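Call for Participants: Needle Driver Comparison Study, Onda Lab, Susgate

Posted Tuesday, March 5, 2024

Do you like fiddly handwork? Sewing, fly tying, model building, microsurgery, soldering — we'd love to hear from you.

The Onda group in Susgate is comparing two sets of needle driver jaws and two controllers for robot-assisted suturing, and we need people to sit at the console and drive. We already have a lot of data from our own team, but we've all been at this so long that we've learned to work around every quirk of the setup. We need fresh hands! Surgical residents and practicing surgeons are very welcome, and so are people who have never touched a robot in their lives. The study has a group for each.

You'll control two arms at once and close an incision in soft tissue with a curved needle and braided suture. Each stitch means picking up the needle, getting the angle right, passing it through, pulling the thread and tying off. The thread has a mind of its own, and managing the slack is usually the part people find hardest (and the part they want to try again).

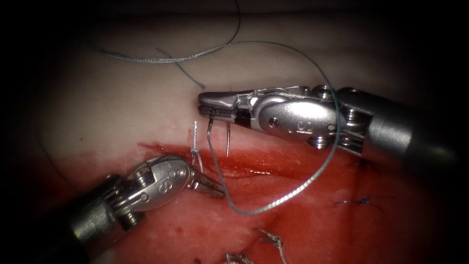

Each participant does the same set of stitches with both jaw types, first on the Rusnák controller and then on the Warkex, or the other way around. The order is drawn by lot. We record arm motion, grip force and video from a fixed camera, and after each block you fill out a short form about how the controls felt. Please be blunt on that form. Comments from the pilot round got us to change the foot pedal layout completely, and it's much better now.

What to expect

One visit, 144 minutes of console time at most, with breaks whenever you want them. Newcomers get a practice block first on foam pads. The tissue work is bloody, so if that kind of thing bothers you, tell us and we'll put you in the foam-only group, which still has open places.

Who can take part

Adults 18 and over with normal or corrected vision and full use of both hands. Left-handers, please apply, we're short on you. You should be comfortable sitting at a viewer for a while. If you've had a hand or wrist injury in the last year, mention it when you write.

We have 41 places. Sessions run through the end of June, weekdays and a few evenings. Participants are paid for their time and parking is covered. If you'd like your own motion plots afterward, we'll send them to you — they're fun to look at, especially the first stitch next to the last.

To sign up, write to the Onda study desk with the subject line "Study 691" and tell us your handedness, any suturing or console experience, and which times of day work for you. The lab is in Room 3106, and you're welcome to stop by and see the console before you decide.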